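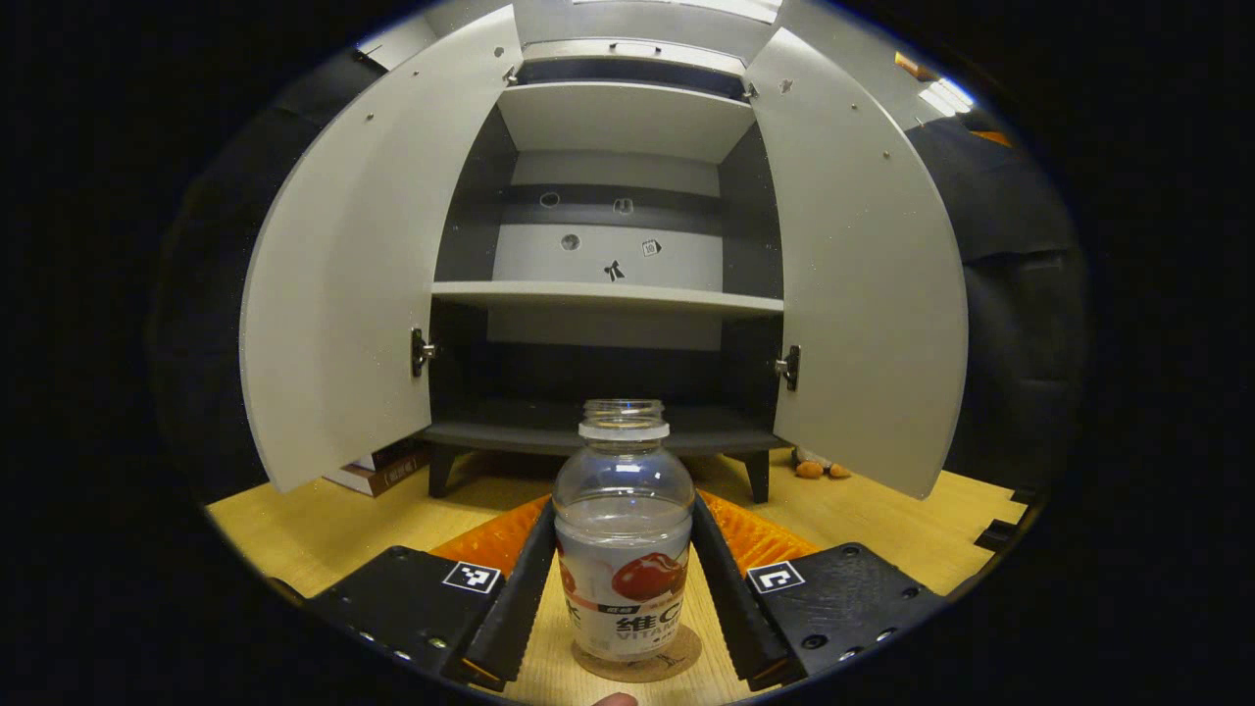
I get asked one question more than any other, usually by somebody's brother-in-law at a cookout: so when can a machine tidy my house? My name is Tainá Pacheco, I run the home chores side of Brodthorpe, and my answer is "some of it, slowly, on a good day." Take putting things away. A clear plastic bottle with no cap, a cabinet with both doors standing open, a shelf to put the bottle on. You'd do it while talking on the phone! For a machine, clear plastic is miserable stuff. It shines, it bends, and half of what a camera picks up through it belongs to the room behind. We've spent more of our working lives on bottles than I'd like my mother to know.

## Who we are

Brodthorpe is a small company that tests chore machines and writes down what they can and can't do. We don't sell robots. People who build them come to us before they make promises, and people who might buy them come to us afterward (I wish that order were more reliable). There are five of us, plus whoever is on a summer placement.

Johannes Msimang and I started the company in May, at his kitchen table, after we both left jobs at a warehouse equipment firm. He looks after the shop-floor work: bin picking, packing, wiping down benches, feeding parts into a press. I got the houses. Defne Çetinkaya joined a few months later and rewrote nearly all of our test sheets, which were terrible. Hiba Bataineh handles the numbers and Gualtiero Caputo builds whatever we need built, mostly out of whatever is closest.

## So, can they do it yet?

On the shop floor, yes, more than you'd think. If the parts are the same every time and the light stays put, a decent arm will work through a shift and you can go get your lunch. Change the box supplier and you may be back to square one by the afternoon. Johannes has a long speech on cardboard, ask him if you have the time.

At home it's patchier. Floors are in good shape. Loading a dishwasher is coming along, as long as you aren't fussy about the forks. Putting items on a shelf works nicely with cans and boxes and then gets wobbly with anything clear, floppy or too full. Laundry is where I go quiet. We ran 321 towel folds on one machine this year and 40 of them were folds I'd have put in my own closet. Hiba says I'm too picky. Maybe, but they're towels!

I do think it's getting better, and I'm more cheerful than I was a year ago. Machines used to drop something and carry on as if they still had it. Now the better ones stop, look again and have another go, and that makes me happier than any fast demo.

## What we do for people

Most of our work is Tristau, our home chore test. You send us a machine, we give it ordinary jobs in ordinary rooms, and you get a plain report with the failures left in. Gavik is the same idea for small factories, and we'll come to you for that one. A short Tristau run is $2000, and we'll tell you up front if we think you should wait and fix a few things first.

If you have a chore you'd like us to try, write in. We read all of it, and the sock drawer people have been heard.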